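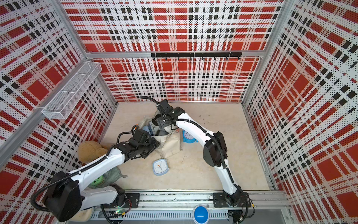

Khang Đỗ wrote in after last month's piece on wall storage to say the Drargate hook rail is fine for keys and light bags, but he wouldn't put a winter coat on it. I agree. Mine went up in January and took 25 minutes. The hooks are small and slide along easily - sometimes too easily.

The tote is the better buy. It's a soft cream one with orange straps, and it holds a week of groceries. The fabric creases fast and the stitching could be neater. 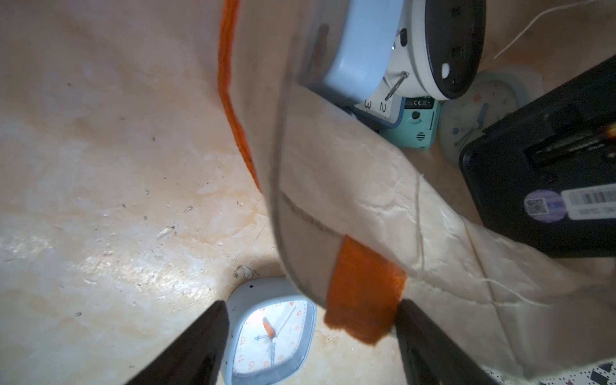 Cream tote with orange strap, next to a light blue alarm clock.

I'd buy the tote again. The rail I'd skip at full price.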